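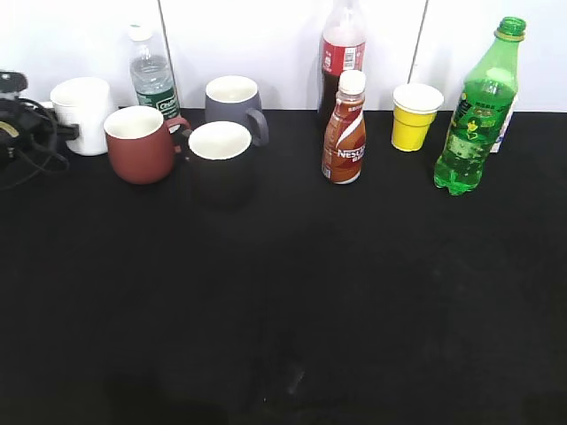 Mugs and bottles along the back of the table.

Patent renewals: changes from 17th May

Sendov now pays its own renewal fees through the legal operations desk at Skultthorpe. The outside agent, Khumalo, keeps the overseas filings only. Inventors need do nothing unless they receive a review form.

The register holds 514 live entries. Of these, 300 were checked against product records in January and the rest are still open. Where a patent no longer covers anything we sell or license, the form will ask whether it should lapse.

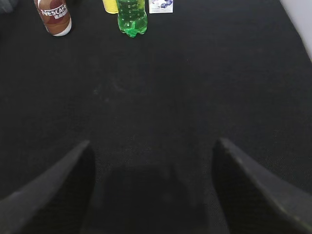 A Nescafé can and a green bottle.

Forms must come back within 60 days. A late form is treated as a vote to keep -- the fee is paid and the entry moves to the next cycle. Any single renewal above £3,000 also needs sign-off from Nigel Yeoman.

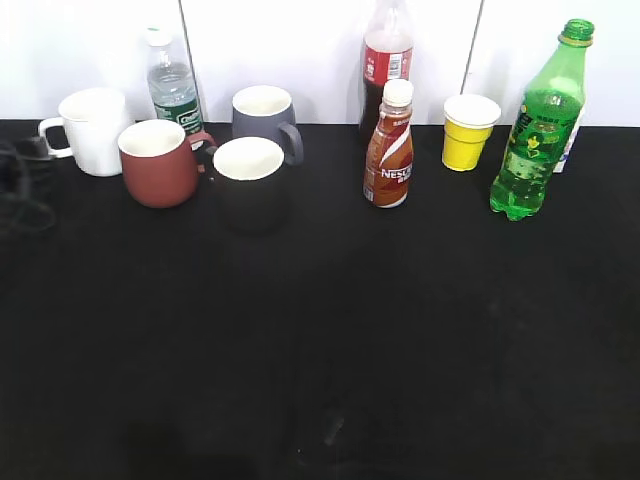

White mug, with the handle to the left.

Invention disclosures are handled separately and the existing template still applies. Please attach dated notes and list every contributor, including contractors. Drafts saved in the old Mamport folder are read-only and should be copied across before editing.
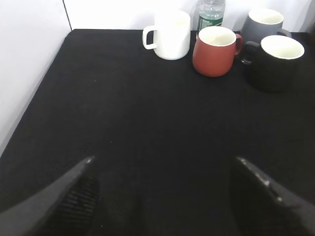 Open source requests stay with the software licensing queue. Do not send them on a renewal form, as the two systems do not share reference numbers. Questions on a particular entry should quote the register number and the country code.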